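Call for Readers and Discussion Leaders: The Pennington Pamphlet Series

Murno Books is a small nonfiction publisher and bookshop in Brondley. We publish short political and historical essays, mostly in translation, and sell them by mail and over the counter. We are looking for outside readers for our next series, and for a smaller group of people willing to lead public discussions of the finished titles. Both roles are open to people with no background in publishing.

About the series

The Pennington Pamphlets are short books, none longer than 100 pages, each making one argument about public life. The first group has six titles. They cover rent and housing law, the closing of local newspapers, jury service, public libraries, the right to repair farm equipment, and how small towns borrow money. Two were written in English. The other four are translated from Norwegian, Spanish, and Portuguese.

The series editor is Jaqueline Manríquez. Eskil Rustad is translating the two Norwegian titles and will be answering readers' queries on those himself. The Spanish and Portuguese titles have separate translators, and queries on them go through the editor.

All six texts exist in full draft. The authors have agreed to have them read by people outside the trade before the final edit, and they will see the reports with the readers' names removed.

What outside readers do

Each reader is sent one manuscript, either printed or as a file, and is asked to read it twice. The first reading is straight through, without notes. The second is with a pencil, or comments in the file, marking the places where you stopped following the argument, wanted a source, disagreed, or were bored. You then write a report of up to 3000 words. Most useful reports we have had in the past were a good deal shorter than that.

We do not want proofreading. A copy editor will handle spelling and punctuation later, and time spent on commas is time taken from the argument. If a sentence can be read two ways, though, mark it.

The report form asks you to state the author's main claim in your own words, say which chapter you would cut if one had to go, and name the objection you think a hostile reviewer would raise first. There is also an open section for anything else. You may write it as a letter if you prefer that to the form.

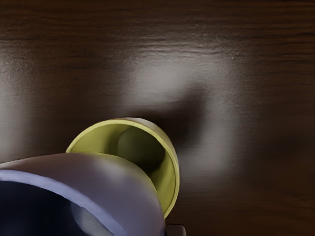

Do I need to agree with the book I am assigned?

We assign manuscripts without asking about your politics, and a reader who disagrees with the author is often the one whose report changes the text. We do ask you to argue with what is on the page and to quote the passage you are answering.

Who we are looking for

We need readers who finish books and can say plainly what they thought of them. Past readers for our other titles have included a bus dispatcher, two retired court clerks, a dairy farmer, several college students, and a hospital pharmacist. Knowledge of the subject is helpful for the titles on jury service and municipal borrowing, and we would be glad to hear from people who have worked in either area. For the rest we would like a mix of readers who know the subject and readers who have never thought about it.

You should be 18 or older and comfortable reading a long argument in English. If you also read Norwegian, Spanish, or Portuguese, say so in your application. A few readers will be given the original text alongside the translation and asked to compare selected passages. That is extra work and is paid separately.

We cannot accept applications from relatives of the authors or translators, or from anyone currently employed by another publisher with a competing title in preparation. If you are unsure whether this applies to you, ask before applying.

Time and payment

Readers have six weeks from the day the manuscript is sent. The manuscripts differ in length, but none should need more than a few evenings for each reading. If something comes up and you cannot finish, tell us early and we will pass the manuscript to someone on the waiting list.

The fee is $60 per report, paid by check when the report comes in. Readers also receive a copy of the finished book they worked on, and their name will be printed in the back unless they ask us to leave it out. Readers comparing a translation with the original will agree on an added fee with the editor before starting.

The fee is the same whether the report is favorable or not. We know it is modest for the hours involved and would rather state it here than have you find out later.

Discussion leaders

When the pamphlets are printed we will hold a public discussion of each one, in the reading room behind our Brondley shop and at the Jurnport branch store. Each evening runs from 7:00 to 8:30 p.m. Admission is free and nobody is required to have bought the book.

A discussion leader opens with a short summary of the pamphlet, puts the first question to the room, and keeps the conversation moving. This is a different job from lecturing. Leaders should expect to speak for ten minutes at the start and then mostly listen. Some of the subjects, housing in particular, are matters of live dispute in both towns, and leaders need to be able to let a heated speaker finish and then call on someone else.

Authors will attend when they can. Most live too far away to come in person, and we will not be running a video link. Where an author cannot come, the leader will have a page of written answers from them to draw on.

Leaders are paid for the evening and for preparation at the same flat fee as readers, plus bus fare or mileage between Brondley and Jurnport. You may apply to lead more than one evening. You may also apply for both roles, but we will not ask you to lead a discussion of the same title you reported on.

Alaric Crenshaw runs the events at both shops and will meet with all leaders once before the series begins. The meeting is paid.

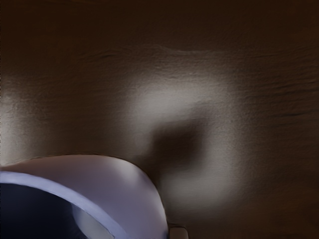 How to apply

Send a letter of no more than one page. Tell us which role you want, what you have read recently that you would argue with, and why. A novel is fine. So is a newspaper column or a school board report. We read the letter to see how you handle a disagreement, and we are not checking it against a list of approved titles.

Please also include:

Your name, mailing address, and a phone number or email address.
Any of the six subjects you would particularly like, or would rather not have.
Languages you read besides English.
Whether you want a printed manuscript or a file. We can supply large print.
For discussion leaders, which shop you can get to in the evening.

Do not send a resume or references. We do not need writing samples beyond the letter.

Letters can be handed in at either shop or mailed to the Brondley address, marked Pamphlet Readers. The email address for applications is on the card at the counter and at the foot of our printed catalog. We will accept applications until the end of May. Everyone who applies will get an answer, though it may take us until the middle of June to write to all of you.

How we choose

Jaqueline Manríquez and Demetrius Haverford, who manages the shop, will read all the letters. We plan to place several readers with each title. If more people apply than we can use, we will keep a waiting list and draw on it for the second group of pamphlets, which is being commissioned now.

We try to balance each group of readers by age and by line of work, so a good letter may still be put on the waiting list if we already have several readers in a similar position. That is no comment on the letter.

Confidentiality

The manuscripts are unpublished and the authors may still change them a great deal. Readers sign a one-page agreement not to copy, post, or quote from the draft before publication. You are free to say that you are reading for the series and to talk about the subject in general. Once the book is out you can say whatever you like about it, including in print, and you can publish your own report if you want to.

Printed manuscripts should be returned with the report. We will include a stamped envelope.

Other questions

If you are applying on behalf of a reading group, have one member write the letter and tell us how many people are in the group. We can place a single manuscript with a group, and the group would send one joint report for one fee. A group that splits over a book may send a majority report and a dissent.

Teachers have asked in the past whether a class can take part. Because of the age limit this works only for adult education and college classes, and the instructor should write to us before mentioning it to students.

The shop entrance in Brondley has a step, and there is a ramp at the side door. Ring the bell and someone will open it. The Jurnport store is level with the street.

Questions about the two Norwegian titles, including the author Åsmund Bråten's earlier essays and where to find them in English, can be sent to Eskil Rustad in care of the Brondley shop. All other questions should go to Jaqueline Manríquez. She is at the shop most afternoons until 4:00 p.m. and can be reached by phone during those hours.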